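Diary > The house at Skingate > Kitchen

Oct 21, 2020

Up at six because the skip lorry was due at seven. It came at twenty past nine. I spent the time in between carrying the last of the old units down the side passage in my socks and then, when I noticed, in my boots. The driver wanted the gate off its hinges before he would reverse in, so I took the gate off. It is leaning on the hedge now and I expect it will be there at Christmas.

With the units gone the room looks smaller, which I did not expect. There are three kinds of floor under there: the red tiles by the back door, a strip of concrete, and then boards from where the larder used to be. The boards are sound except for one by the waste pipe that I can push a screwdriver into. I lifted it and put a torch down. Rubble, a clothes peg, part of a newspaper too far gone to read. No smell. I have left it open to air and put a chair over the hole so that I do not step in it on the way to the kettle.

Dirk Vanhove came at eleven to measure. He stood in the back doorway with his mask on and called numbers to me and I wrote them on the wall. The long wall is 52 millimetres out from one end to the other, far more than I had thought, and he says either the plaster comes off or the worktop gets cut to follow it. I asked which was cheaper. He said it depended on the worktop. We have not got any further with that than we had in August.

The argument is still wood against stone. My mother had beech and oiled it every spring, and it went black round the taps all the same. I know I would oil it the first year and never again. Against that, stone is cold to lean on, it is dear, and anything you drop on it is finished. Willems sent their price this afternoon: 659 for the short run by the window, and they will not give a figure for the long side until the wall is settled. Delivery is extra. So is the hole for the sink.

I had more or less made up my mind to something pale and plain. Then I spent an hour after lunch looking at dark marble and now I am not so sure.

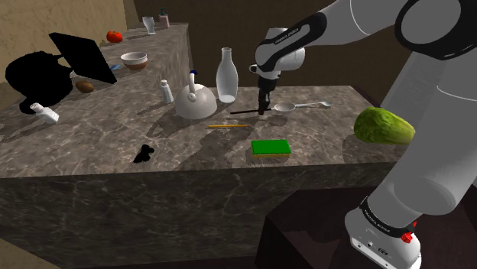 Marble with grey, brown and cream veining, and a deep front face.

I like the front as much as the top. If the stone only shows as a thin edge you might as well have anything. But a block like that would want proper support under it, and the boards by the old larder will not give it, so that means more concrete, and more of Dirk. He wants the finished height at 860. I said my back would prefer higher. He said the window sill would not. We left it there.

Rain from two o'clock. The skip filled up a bit and I put the old lino over the plasterboard. Someone has already been along and left a pushchair wheel in it. I rang Nodau about the tap, which was meant to come last week, and got a recorded message with a tune I have now heard four times through. Then a woman who was perfectly nice told me it was in December's allocation. I said I had paid for it in September. She said she could see that. I cancelled it and ordered a plainer one from Zelley, 475 less than I feared for the tap and the sink together, and they say ten days.

Washed up in the bath again. It is hard on the knees, and the plug lets go if you knock the chain. I have cut us down to two plates, two bowls and the big pan. Everything else is boxed in the front room, and of course the tin opener is in a box that says Books. Supper was eggs on the camping ring with the back door open for the fumes.

Before it got dark I tried the two sample cards against the wall. The brown is warmer by lamplight and the grey goes nearly green. I went back to the marble after that -- I seem to like the browns better every time.

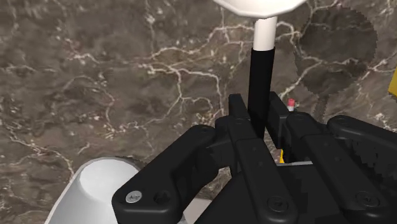
Brown marble, white veins forking across it, with a long-handled tool held upright.

What puts me off is the cleaning. On plain white you see a crumb and wipe it up. On a surface as busy as that I could leave half a loaf and not notice until the mice did. Then again there is lemon juice, and wine, and everyone who has marble has a story about a ring left by a glass. I wrote "ask about sealing" on the wall under Dirk's numbers, and under that "socket for kettle??", which I keep forgetting to mention to him.

To do tomorrow: ring Willems before ten, move the chair and get a new board cut for the hole, find the stopcock key. The gate, if it is dry. I need to tell next door about the drilling as well -- she works nights and I should have said before now.

Bed at half past nine with plaster dust in both ears.

Recent entries
The larder comes down
A day without water
Paint, and what was under it
Looking for the stopcock
First frost on the beans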